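Packing and Materials Handling
Unit 6: Bubble-patterned and quilted wraps
Instructor: Bronisława Witkowska
Reading for this unit: course pack, pages 40 to 49

Why surface texture matters

Last unit covered boxes and how to choose a wall thickness. This unit is about what goes between the box and the item. Most of the sheet materials on the supply shelf have a raised pattern of some kind. The raised parts hold the item away from the outer wall and give way a little under a knock. The flat parts between them let the sheet bend.

Terms used in this unit

Cell: one raised bump in the sheet.
Gap: the lower area between cells.
Pitch: the distance from the center of one cell to the center of the next.
Face: the side with the raised cells. The other side is the back.

Small-pitch sheets follow curves well and suit cups, handles and small glass. Large-pitch sheets are better for flat, heavy pieces such as framed prints. Quilted pads are heavier than bubble sheet and can be used many times. They are mostly for furniture.

Wrapping a single item

1. Clear the bench and lay the sheet flat with the face up.
2. Set the item near one corner, at an angle to the edges.
3. Fold the corner over and roll once. Keep the roll snug but do not pull – stretched cells burst sooner.
4. Fold in both sides, then roll to the end.
5. Tape the last edge to the wrap only. Tape should never touch a painted or printed surface.
6. Shake the parcel gently. If the item moves inside, add another layer.

For the practical, each pair wraps one mug from the Grarnis crate and one flat tile. Write the item number on the tape before you put the parcel in the box. The stock code for the small-pitch roll is 1,124 and for the large-pitch roll 3,067. Put rolls back on the Fumance rack when you finish.

Looking at the pattern

Before you cut a sheet, look at how the cells run. A pattern of rounded bumps is easiest to follow by the darker gaps between them. With pale material, the gaps may be the only thing that shows you the rows, especially up close.
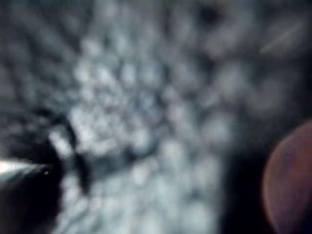
Checking a used sheet

Used sheets go back on the shelf only if they still have their spring. Press with a flat palm in several places. Cells that stay down are finished, and a sheet with a whole row down should be cut up for filler. Quilted pads are checked along the stitching first, then shaken out and folded with the clean side in.

Bring your completed check sheet to class on Mon 28 April.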